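Robots on prep at our place, anyone else?

bheki_n
Posted May 19, 2023
Evening all. I do bar and garnish prep at Xaba, and since November we've been sharing the work with a pair of arms from Keltance. Setting out used to be my quiet hour with the radio on.
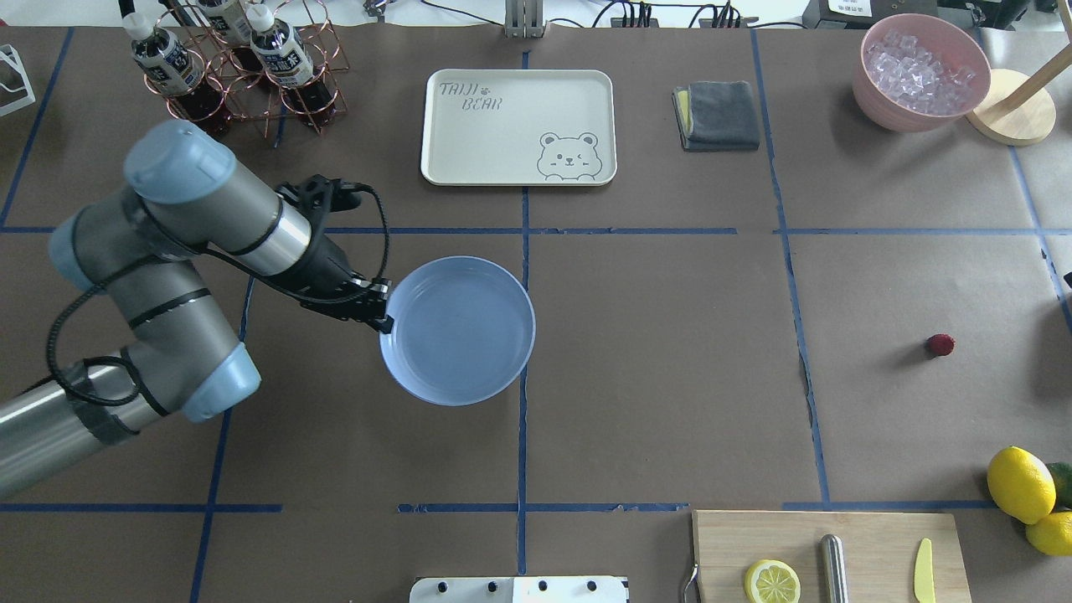

Now I spend it checking tape lines and topping up what the arms need. My hours are the same but the day feels chopped up, and I can't decide if I mind!

tumelo49
I'd mind. Gikness did this to us and 2 people moved to nights. They called it "freeing up".

bheki_n
Fair, though we've lost no one so far.

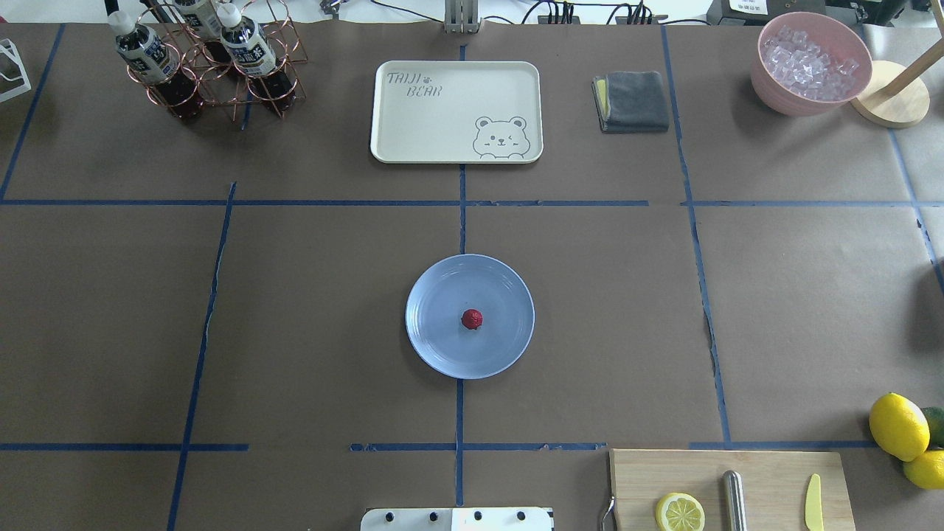 My wrists are loads better, I'll give it that. What's changed most is being tidy. I used to leave my bits wherever, but now the cloth gets folded next to the bear tray and the lemons stay over by the chopping board, and Johannes has a right moan if I shift them. I've started doing it at home (my wife is thrilled).

JMthembu
I do not moan. I remind.

kagiso28
Tumelo's got a point about the shifts, mind. Ours at Toltiveck were fine for a year, then the rota shrank. 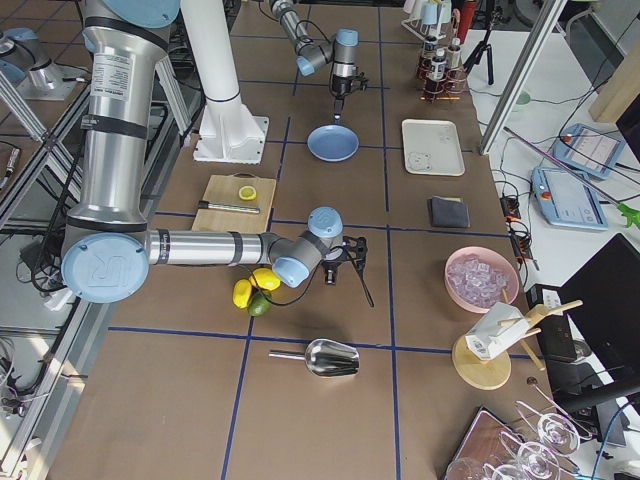
Did you lot get any training before they went live?

bheki_n
Two afternoons, and then mostly Johannes showing us how to stop and restart them.

tumelo49
Two afternoons for a whole new job. Did the pay move?

bheki_n
Not yet. I've asked.

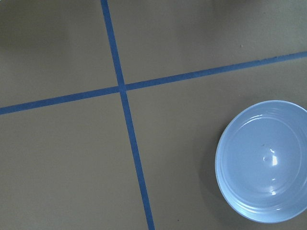

Blue bowl, right of the tape cross

kagiso28
Ask again, and get it in writing.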